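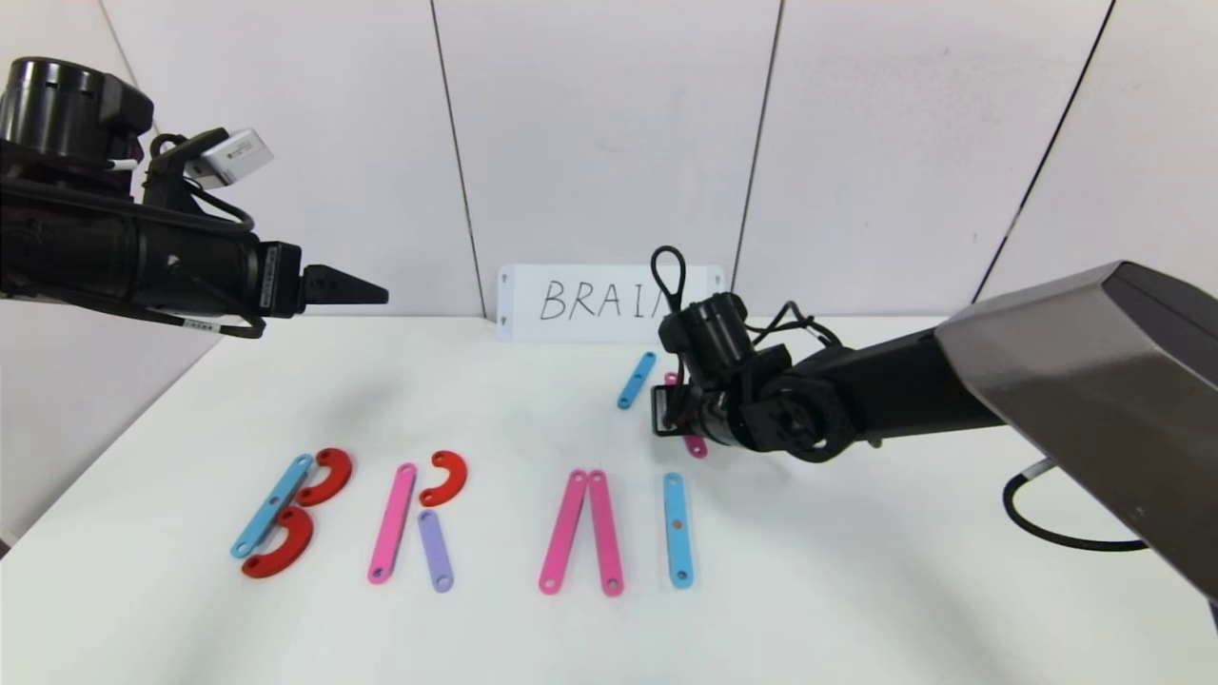 A visitor at our last open day asked whether she could choose the word herself, and yes, she certainly could, so please let your guests do the same!

2022-10-09
By the Imosen demonstration desk

5. Running the spelling table

5.1 Print the word in black marker on a white card and stand it at the back, where both arms can reach past it. Short words such as BRAIN are lovely to start with.

5.2 Set out the coloured bars and red curves flat on the table, with a bit of elbow room between them.

5.3 Choose "Spell" on the Erkiron panel and wait 16 seconds before you press Start.

Note: Letters often come out a little slanted, and an A is made without its crossbar. Children enjoy spotting this, so let them have their say.

CAUTION: Keep everybody's hands off the table while either arm is powered, even if one seems to be resting. To straighten a piece, press Pause first.

5.4 When the word is done, press Park and return the pieces to the tray.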